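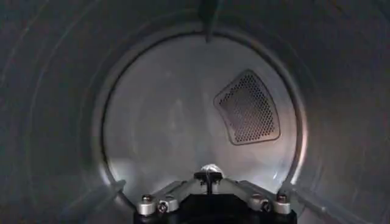 Depth from the back wall

The wrist camera gets very little to work with inside a dryer-style drum. The side walls are smooth gray steel with smeared reflections, and our stereo matcher returned mostly holes there. The vent panel is different: its grid of small dark holes gives dense, repeatable corners.

So on Friday Jyoti Rawat and I dropped the walls from the cost function and fit pose to two things only, the circular seam and the vent outline. Median insertion error went from 14 mm to 6 mm over 11 runs. Roll is still ambiguous when glare washes out the vent -- 2 runs failed that way. Next I want to try the rib at the top as a third cue.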